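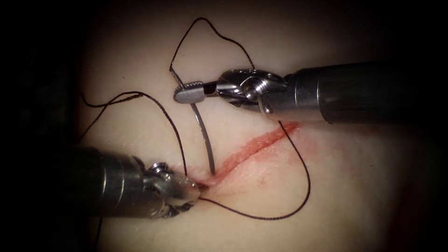 Practicing a Running Stitch on a Suture Pad

Posted September 19, 2020 by Khadija Abou Zeid

If you have been tying single stitches for a while and your knots are holding, it's time to close a whole cut with one piece of thread. I put this off for far too long when I was learning (I loved the neat little row of separate knots and didn't want to give it up), and I wish I had started sooner, because a running stitch teaches your hands so much about rhythm and tension. Make yourself a cup of tea, clear a corner of the table, and plan on a slow hour.

What you'll need

A synthetic practice pad with a straight cut in it
Braided suture thread with a curved needle attached
A needle driver
Forceps or a second driver for your other hand
Scissors

Black thread is lovely for learning. On a pale pad you can see every loop, and you can see every mistake too, so don't be discouraged! Braided thread grips itself nicely when you knot it, though it does drag a little as it comes through the pad. Pull it gently and give it time.

Setting up

Turn the pad until the cut runs on a slant that suits your wrist. My old teacher, Henrik Vogler, used to spend so long turning his pad this way and that before he started that we thought he had forgotten about us, and then he would sew the whole thing without shifting his elbow once. If the pad slides, put a damp cloth under it.

Loading the needle

Hold the needle in the very tip of the jaws, and keep it square to them. Most books tell you to grip it a bit more than halfway back from the point, and for everyday stitching that's where I'd begin. Gripping farther back gives you more needle to pass through, but it also wobbles and bends more easily, so go lightly. Try not to clamp right where the thread joins the needle.

The first stitch

Start at one end of the cut. Bring the point straight down to the pad, a small, even distance from the edge, and let it go in at a right angle. Now roll your wrist and follow the curve. Please don't push! A curved needle wants to travel in a circle, and if you shove it forward you'll tear the pad and leave a ragged hole.

Bring the point up on the far side, the same distance out, take hold of it with your driver behind the tip, and roll it the rest of the way through. Tie your anchor knot with 4 throws and trim only the short tail.

Carrying on

Move along the cut and take the next bite, keeping your spacing the same. Before each one, look at where your long thread is lying. It will make big lazy curves all over the pad if you let it, and sooner or later you'll sew through one of them. Sweep it off to the side you've already finished.

Your other hand has plenty to do. Use it to steady the edge near the last stitch, or to keep a little tension on the thread so that nothing slips back. A light touch is enough. If the edges pucker or roll under, you're pulling too hard, and you can ease the last loop or two before going on.

Finishing

When you reach the far end, leave the last loop slack and use it as your short tail for the final knot. Lay the throws flat, one direction and then the other, and snip.

I'd do 5 of these before you judge yourself. Keep the first pad and write the date on the back. Next time we'll try a locking stitch on the same kind of pad.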